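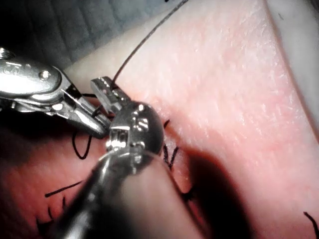 Workshop tips: setting up a two-arm suturing rig

Anyone building a small pair of instrument arms for thread work will spend more time on the bench than on the code. These notes come from our own build at the Stomwood shared workshop and were last changed on 14/02/2018.

Fixing the pad

Tape the drape to the bench first, then fix the practice pad on top of it with two strips of double-sided tape. A pad that creeps by a few millimetres will spoil a run. If yours bows up in the middle, put a weight on it overnight.

Thread

Use black thread on a pale pad. Cut it shorter than you think you need, as a long tail gets caught behind the wrist joints. Pick up the offcuts between runs with tweezers if you are using a camera to find the stitches, otherwise it will pick out the scraps as well.

Lamps

Two small lamps set low on either side are better than one overhead. Polished jaws throw back a lot of glare, so turn the lamps down and raise the exposure a little. Our lamps came from Dumlao and cost 638 for the pair with clamps, in the local money - dear, but they stay where they are put.
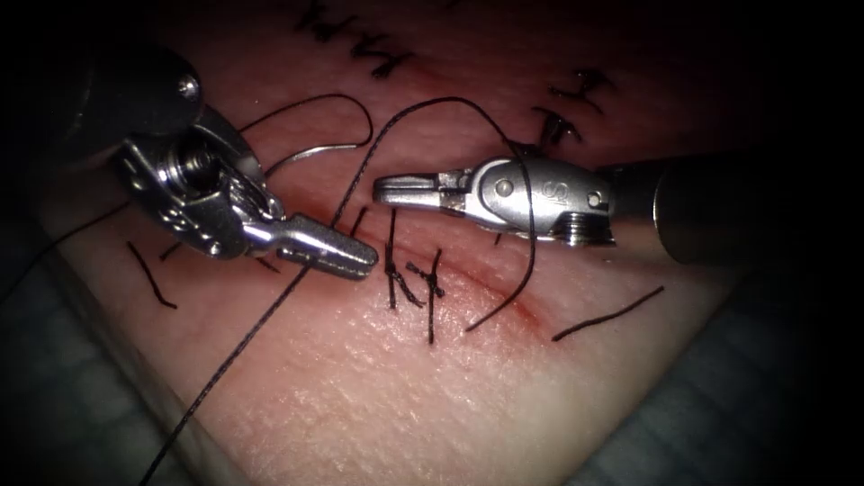
Prerlow Makers' Club - Robotics Bench

Passing the thread

Bring the jaws close together over the cut before handing over. Keep the tips nearly level and leave a small gap, then close it slowly. Hold the thread with one jaw and leave plenty of slack in the arch between the two sides. For knots, we run at a quarter of normal speed and only go faster once ten in a row have held.

Cables

Check cable tension before every session. Ours needed doing again in October after 600 cycles on the left arm. Write the cycle count on a bit of masking tape on the base. The Dalledico controller keeps its own count but loses it when the power goes off.

Cleaning up

Wipe the jaws with a dry lint-free cloth. Do not oil the tips - oil gets on the thread and the knots slip. A drop on the pivot is fine, wiped off after a minute.

Spare pads are in the drawer under the bench. Put the used ones back in the marked tub, as the backs can still be used for needle practice.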